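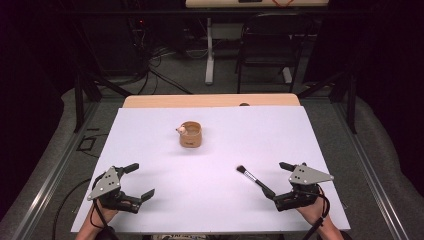
Oksana Panasiuk wrote to ask if you need to wear makeup to join. You don't!

I'm looking for 3 people to help me sort out brush storage for Kushnir, my little vanity shop (yes, still just me). You put brushes away, take them out, and tell me what bugs you. It takes 2 hours and pays $69.
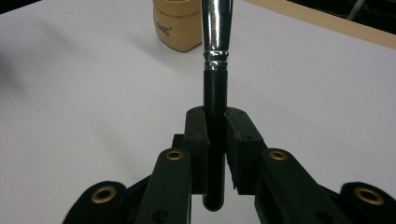 How to join

Email me by Dec 3, 2025, and bring a brush you love.

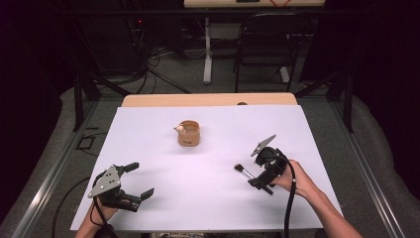
Can left-handed people come? Please do, I'd love that!

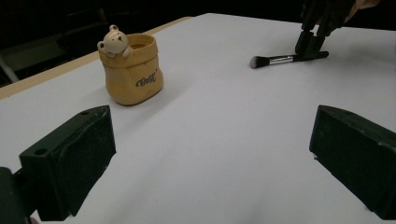

I've been hunting for brush pots forever. Small ones are my weakness, and the yellow one with the bear peeking over the rim stays whatever you say.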